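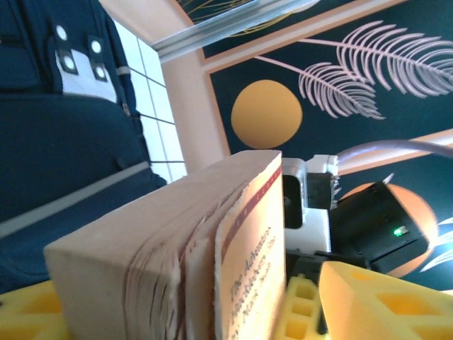 Old paperback with a torn cover edge.

Home Energy Tips: Cutting Boiler Gas Use
By Hilde Mertens | February
Last updated: February

Bleed radiators before the heating season, then check that system pressure reads between 1 and 2 bar. Lower the flow temperature in steps of 6 degrees and wait a day between steps.

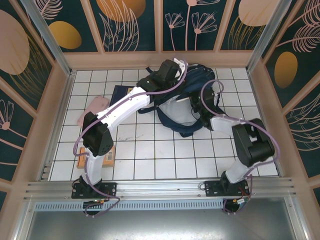
Pipes in unheated rooms lose heat along their full length. Fit foam sleeves and tape the joints every 500 mm. Hard floors such as white square tile feel colder than carpet at the same air temperature, so check the thermostat before raising it. Keep bags and furniture clear of radiators.

Record the meter reading at the same hour each week.

This site uses cookies. Accept | Manage settings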